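Kiani 双臂桌面工作站
Ornari 研究设备 > 双臂平台 > Kiani
适用方向：模仿学习、柔性物体操作、遥操作数据采集
供货状态：接受预订，发货前会和您确认台面与夹持方式

概览 | 研究笔记 | 配置与选项 | 安装要求 | 常见问题

研究笔记：叠衬衫，以及我们为什么开始给“停顿”打标签

这个栏目本来应该放参数表，参数表往下翻有。销售那边问我能不能写点“客户爱看的”，我想了想，来问 Kiani 的人十个里有八个都是做布料的，问的问题也差不多：能不能叠衣服，要录多少条，录完训出来到底行不行。那我就把我们自己叠衬衫的这一轮从头讲一遍吧，有点啰嗦，您挑着看。

先说结果，免得有人翻到最后才找到。长袖衬衫，台面上一件一件来，总共录了298条遥操作示范，训出来的策略在20次正式测试里完成了19次。“完成”的意思是衬衫叠成长方形、领子朝外露着、放到台面右侧指定的区域，中间没有人伸手。没完成的那一次，右边夹爪把袖口和下面一层衣身一起夹了起来，策略自己没发现，接着往下叠，最后出来一个歪歪扭扭的包袱。录像我反复看过好多遍，后面会讲。

这个数字请不要拿去和别人的数字直接比！我们的衬衫都是自己洗衣房里的，光照是固定的，三面有围挡，台面就是 Kiani 标配的那张深色木纹台面。换到您那边，布料更滑一点，或者背后是一扇大窗户，都可能掉下来。售前电话里我每次都这么讲，同事嫌我不会卖东西。

任务是怎么定的

最开始我们定的任务特别大：从筐里随便抓一件，展开，叠好，码齐。听起来很漂亮对吧。录了一阵子就发现，从筐里抓出来那一步和后面叠的那一步完全是两种难度，混在一条示范里录，操作员前半段已经累了，后半段手就开始飘。Nusrat Ghumman 负责我们这边的采集，她有一天下午直接把表格甩给我看，同一个人，同一件衬衫，上午录的和傍晚录的，叠袖子那一段时长差得离谱。

后来就把任务拆开了。取衣服单独一个任务，这篇先不谈。叠衣服这个任务从“衬衫已经大致摊在台面中间”开始算，筐还留在台面左后方，叠好的放右边。起始状态不要求平整，有褶、有一只袖子压在身子下面都可以，但是下摆要朝着操作员这一侧。这个朝向的约定是 Usman Kazmi 坚持的，他在 Bernmont 那边带柔性物体的课题，和我们合作这套流程。他的理由是先把变量压住，朝向的随机化留到下一轮。我当时觉得有点作弊的意思，现在觉得他对，因为光是袖子就够我们忙的了。

筐为什么一直留在画面里？因为我们想让策略习惯台面上有别的布。早期有一版是清空台面录的，训出来之后旁边放一件别的衣服，左臂就会犹豫，在两件之间来回晃。把筐和叠好的衣服都留在台面上录，晃的毛病就轻多了。这一点如果您打算自己采，我强烈建议从头就这么做，别学我们，后补很麻烦。

停顿标签

好，讲方法。这部分是这一轮里我最想让大家知道的，也是 Kiani 采集软件里那个“停顿”按钮的由来，很多客户装好软件之后来问那个键干什么用。

遥操作录布料，操作员会停。夹起来一看，诶夹多了，停住，想一下，放掉，再夹。或者袖子拉过来了，两只手悬在半空，看看领子歪没歪。这些停顿在数据里就是一串几乎不动的动作，模仿学习很老实，您给它看停顿，它就学停顿，而且它学不会什么时候该结束停顿。最难看的表现就是两只手臂悬在衬衫上面，一动不动，像在思考人生。我们第一版策略有相当多的失败都是这么来的，它没做错什么，它就是不动了。

常见的办法是把不动的帧删掉，按速度设一个阈值，低于阈值的全剪。我们也剪过。剪完悬停确实少了，可是另一种毛病冒了出来：夹爪到位之后不等布落稳就走。您想，放下一层布，人是会等一下的，等它塌下去，贴住，再动下一步。那一下等待看起来和发呆一模一样，速度阈值分不出来，一刀全剪了。策略学到的就是赶，赶着赶着袖子就滑开了。

所以我们改成让操作员自己标。脚踏旁边加一个键，按住表示“我在想”，不按就是正常动作，包括等布落稳的那种等。Ezequiel Valcárcel 写的第一版，他管它叫“发呆键”，后来上正式软件才改叫停顿。训练的时候，按住的那些帧不进动作损失，但是图像还留着，给视觉那边用。等待的帧原样保留。就这么简单，说出来都有点不好意思，写论文大概要被审稿人说工作量不够。

有人会问，操作员记得按吗？一开始不记得！录着录着手上忙，脚就忘了。Nusrat 的做法是录完马上在 Ziltel 里回放一遍，本人补标，趁还记得自己刚才在想什么。隔一天再标就不行了，隔一天您看自己的录像，根本分不清当时是在等布还是在走神。我试过，和当天标的对不上，差得我自己都不好意思看。所以现在我们的规矩是当场标完才录下一条，慢是慢一点。

标注软件的导出格式和 Kiani 的录制格式是对得上的，不用转换脚本。如果您用的是别的标注工具，时间戳对齐那一步要自己处理，文档里有说明，写得不算好，有问题写信来。

恢复段

第二个改动是恢复段。示范里夹错了、放掉重来的部分，很多团队会整条扔掉，觉得“不干净”。我们一开始也扔。后来 Usman 提了个想法，把示范切成错误的那一小段和纠正的那一小段，错误的不学，纠正的要学，而且采样的时候多给一点权重。道理不复杂，策略上了真机肯定会进到那些歪的状态里去，它得见过怎么从歪的状态里出来。

真正费劲的是切在哪里。夹多了一层布，错误是从夹爪合上那一刻算，还是从接近的轨迹偏了那一刻算？我们吵了好几次。现在的约定是从夹爪开始合拢往前退一小截，退多少写在配置文件里，默认值是我们在衬衫上试出来的，毛巾和裤子请自己再试。Ezequiel 到现在都认为应该退得更多，他可能是对的，我们还没有做干净的对照实验，所以这里不给结论。

另外，298条里我们没有故意制造错误。有的做法是让操作员故意夹歪再救回来，我们试过一小批，录像里一眼就看得出是演的，救得太快太准，因为人心里早有准备。那一小批没放进来。

袖子

如果您只打算从这篇里带走一件具体的东西，我建议是袖子的顺序。

叠衬衫的方法有很多种，家里每个人叠的都不一样。我们让操作员统一用一种：先把一只袖子斜着折过衣身，再处理另一只，然后两侧往中间收，最后从下摆往上折。统一之前我们有2个操作员，两个人两种叠法，一个先收侧边再塞袖子，一个先折袖子。各自看都挺好，混在一起训，策略就会在两种叠法之间犹豫，左臂按这个来，右臂按那个来，两只手在衬衫上面打架。统一叠法之后重新录的，旧的那批全都没有用。心疼，但是没办法。

斜着折袖子还有一个好处，袖口最后会落在衣身中间附近，两只手臂都够得着。如果袖子横着平折，袖口容易跑到另一侧的边上去，那一侧的手臂要么收得很紧，要么得绕。肘部收得太紧的时候动作会变得很急，我们不喜欢看到那种急。

格子衬衫是意外的好教具。大格子一叠就看得出歪不歪，操作员对着格子线就能自己检查，不用我们在旁边喊。可是对策略来说格子又挺讨厌的，黑色的夹爪落在黑格子上，图像里几乎融在一起，夹爪尖端到底压在布上还是悬在上面，看不太出来。我们一度想给夹爪尖贴彩色胶带，Faisal Bangash 不同意，他管机械，说胶带磨掉之后碎屑会粘到布上，而且客户拿到的机器没有胶带，您这个结果给谁看？有道理。后来就没贴，靠数据里多放几件深色格子的来解决。

那次失败

回到没完成的那一次。用的就是一件深色的衬衫，右夹爪去夹袖口，合上的时候连着下面衣身的一层一起夹了。人一眼就知道，因为旁边的布跟着动了。策略没有反应，把袖子带着衣身一起往左拉，整件衬衫转了一个角度，后面的步骤全都按原来的位置在做，自然越做越歪。

我们回去翻数据，夹多一层然后放掉重来的恢复段是有的，但是大多数发生在左手。右手夹多一层的很少，因为操作员都是右撇子，右手夹得准。这个偏差我们之前完全没有想到！数据里左右手的错误分布和操作员的惯用手有关系，说起来理所当然，可是在那之前我们的检查表里没有这一项。现在有了。下一轮打算找惯用左手的同事来录，或者把图像和动作左右镜像一下做增强，后者听着省事，但衬衫的纽扣门襟左右不对称，镜像出来的衬衫扣子在另一边，影响大不大还不知道。

测试是怎么测的

20次测试，每次开始前由一个没有参与训练的人把衬衫摊到台面上，摊成什么样由他决定，只要下摆朝前。训练的人不许碰衣服，也不许在旁边说“这只袖子能不能往外一点”。（我说过一次，被请出去了。）同一件衬衫不连着用，测过的拿去抖开再排队。中途如果策略停住不动，给它一个固定的等待时间，超时就算失败，不许手动推一下。

完成与否由两个人各自看录像判，看法不一致就再叫一个人。这一轮没有出现不一致的情况，可能是因为标准定得比较宽：长方形、领子露着、位置对。边缘差一点点我们不扣。如果您的用途是零售陈列，这个标准肯定不够，需要自己加对齐的指标。

用时我们没有放到这个页面上，原因是我们测试时限制了速度，关节速度上限调得比出厂设置低，放出来的数没有参考价值，容易误导人。想知道的话可以预约远程演示，自己掐表。 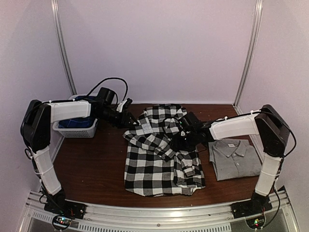

Kwok-wai Lu
Ornari 应用工程师，双臂平台

袖子斜着压过衣身、袖口朝右下，差不多就是前面说的叠法。右边那件灰色的已经叠好了，领子张开朝后，中间的格子衬衫还在叠，筐里的深蓝色布料留在左后方。台面左前方有一块空着，我们习惯把这里留出来，左臂往回收的时候不会蹭到东西。

再讲讲和设备本身有关的几件事，都是做这个任务的时候才注意到的。

走线。小臂上的线缆用白色扎带固定，腕部前面留了一段弧，这段弧请不要自己收紧！有客户嫌它翘得高，不好看，绑平了，结果腕部转到头的时候线被拽住，动作就有一个小小的顿挫。叠衣服的时候这个顿挫会直接传到布上。弧的高度出厂时调过，运输之后如果变形了，按安装手册里的图恢复就行。

基座。两只手臂装在台面前侧的两个角上，往里伸。这样操作员站在前面的时候，自己的手臂和机器的手臂方向大致一样，上手快。缺点是前侧两个角附近的桌面不太好用，手臂自己挡着自己。衬衫的下摆别拉得太靠前。

围挡。后面和左右都是素色的板，颜色很淡，靠铝型材立柱撑着。有人觉得围挡是为了好看，主要还是给图像一个安静的背景，有人从旁边走过去也不影响。围挡是选配，可以自己做，只要颜色均匀、不反光就可以。前面那根铝横梁会反光，这个我们也知道，灯的位置如果偏高，横梁上就会有一块亮斑。目前的数据里一直有它，策略似乎也习惯了，所以我们没去动。您如果介意，贴一层哑光膜就好，但是请在开始录数据之前贴，录到一半再贴等于换了背景。

控制板。板子在台面下沿，每只手臂下面一块，指示灯朝前。每次开录之前看一眼灯，比打开软件看状态快。灯的颜色含义在手册的附录里，我自己也经常去翻。

配置与选项

标准配置包括两只手臂和夹爪、深色木纹台面、前侧铝型材框架、控制板、采集软件（含停顿标签功能）。遥操作主手需要单独选，常规款和轻量款都能录布料，长时间采集的话 Nusrat 更喜欢轻量的那款，肩膀没那么酸。
选配：三面围挡；脚踏组件；备用夹爪指尖；现场安装。
不含：训练用的计算机、衣物、收纳筐。筐用普通塑料筐就行，边沿圆一点的，别太高，高了会碰到左臂。
教学用途有单独的报价，写信的时候说明一下课程名称就可以。

安装要求

台面要放平，地面如果有明显的坡度请先垫好。两侧留出人能走进去的空间，维护肘部关节的时候要从侧面进。电源就近，别和大功率电器共用一个插线板，有实验室把它和烘干机接在一起，开烘干机的瞬间控制板就重启，查了一下午才查出来。
光照尽量固定。有窗户的话拉上遮光帘，至少在录数据的那段时间拉上。

常见问题

买来就能叠衬衫吗？
不能，很抱歉。我们可以提供这篇里用到的策略权重作为起点，但是换了光照和台面位置之后需要补录一些数据。补多少真的说不准，先补一小批试试，看它在哪里犹豫，再针对那里补。

数据能给吗？
298条示范随 Kiani 提供给研究用途的客户，包括停顿标签和恢复段的切分。统一叠法之前的旧数据不给，给了也是害您。

可以叠T恤、毛巾吗？
毛巾我们试过，挺顺的，只是没有按同样的规矩正式测过，所以不写数字。T恤没有领子那么硬的部分可以夹，肩线那里容易滑，Usman 那边的学生正在弄，预计6月会有一份内部的记录，能公开的话我会更新到这个页面。

停顿标签能用在自己的数据上吗？
可以，标签就是每帧一个布尔值，和动作存在一起。旧数据补标也可以，但前面讲过了，隔了时间再标不太可靠，建议只补那些一看就是在发呆的长停顿，短的不要动。

夹爪会不会把衣服夹坏？
指尖是尖的，薄的针织衫要小心。我们录衬衫到现在没有夹破过，有一件的纽扣线松了，不确定是不是我们弄的，那件本来就旧。夹持力上限在软件里可以调，叠薄料子之前请先调低，再空夹几次看看。

两只手臂会撞到一起吗？
软件里有两臂之间的最小距离保护，默认打开。叠衣服的时候两个夹爪确实会靠得很近，保护触发得太频繁的话可以把距离调小一点，别关掉。Faisal 让我把“别关掉”写上，写了。

为什么起始状态一定要下摆朝前？
就是我们这一轮的约定。朝向随机的版本在做，目前左右偏一点没问题，整件倒过来就不行，策略会去找领子，找到下摆，然后当成领子来叠，叠出来的东西挺有意思的，我存了几段录像，演示的时候可以放给您看。

维修怎么弄？
手臂按模块更换，肘部和腕部都可以单独寄回来。寄之前请先把线缆从扎带里松开，连着扎带硬拔的话插头容易坏，我们收到过好几个这样的。备件在仓库有货的话当天下午四点前确认就当天寄。

相关页面：Kiani 安装手册 | 采集软件更新记录 | Ziltel 导出设置 | 预约远程演示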